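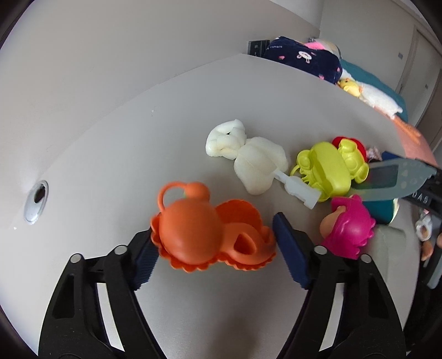 Orange plastic toy and a white foam one, pale tabletop.

1/ Notes on sorting old toys by plastic type before donation or recycling. Applies to bath and sand toys mostly.

2/ Check for a resin code first. Most toys don't carry one. No code means the curbside bin is out in Hatis and Carrasco. Both list "rigid toys" as drop-off only.

3/ Float test, small offcut, tap water with a drop of dish soap. Polyethylene and polypropylene float. PVC and ABS sink. Foam tells you nothing this way, everything foamed floats.

4/ Our October batch at Surner: 134 pieces in, 68 had no marking at all. Two were mixed materials glued together and went to trash.

5/ Soft PVC goes tacky with age as plasticizer migrates out. If it sticks to the toy next to it in the box, store it apart and don't donate it.

6/ Foam: press with a thumbnail. If the dent stays or crumbs come off, discard. Crumbs are a choking hazard for kids under three.

7/ Cleaning: warm water, mild soap, air dry with openings facing down. No dishwasher for thin-walled pieces, they warp.

8/ Plulari drop-off takes loose rigid plastic, no bags. Tape a label on each box. Updated 11 Dec 2025.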